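Chapter 7
Learning Without Demonstrated Contact

7.1 The last few centimetres

Most of the methods in Chapter 6 were judged by whether a robot could bring a part close to where it belongs. In repair and assembly work that is the easy portion of the job. A drive carrier moved through open air can be a little out of place and do no harm. Once it meets the sides of a bay, the same small error decides whether it slides or jams.

The computer drive task used throughout this chapter is taken from the Landholm study, which compared two ways of training a policy for insertion.
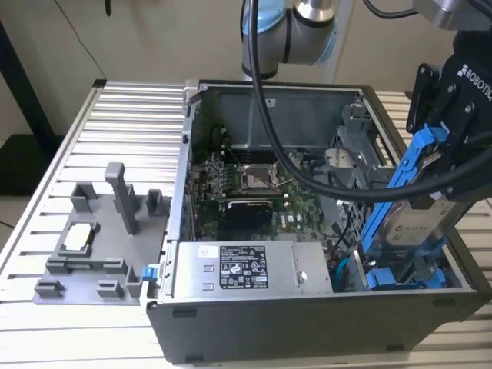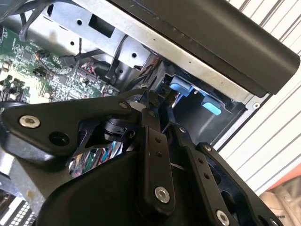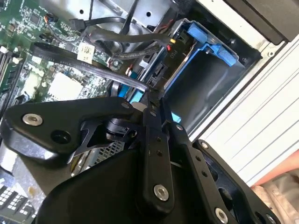
Figure 7.1 The open case used in the drive task. First panel: the bench, with the drive and its blue carrier in the gripper. Second and third panels: views from the wrist.

Why not simply program the path, asks Kurup in a reply printed with the original study, when the case is a standard product and its dimensions are known? The objection is a fair one. A scripted path needs no training data at all, and where the case is clamped in a known position it may well be the better choice. Kurup goes on to say that any learned method should be compared with a script before it is compared with another learned method. We follow that advice here.

7.2 The two methods

The first method, Briso, copies recorded human motions directly. It was given 151 recordings of the full task, each including the contact between carrier and bay. The second, Plemon, was given only the free-space part of each recording and had to learn the contact phase by trial, using the wrist view and the measured force at the gripper.

Each method was then run 100 times. The case was moved slightly between runs -- by hand, and without measuring the shift -- so that neither method could rely on a fixed position. A scripted path was tested under the same conditions.

The script completed 37 runs. Both learned methods did better, but they failed in different ways. Briso tended to keep pushing after the carrier had caught on an edge. Plemon backed off and tried again, and in 30 runs it ran out of time while still searching. A table of completed runs alone would hide this difference, and Section 7.4 sets out a scoring scheme that records it.

Before reading on, the reader should be comfortable with the force limits introduced in Section 5.3. The notation is unchanged, except that t now counts from first contact.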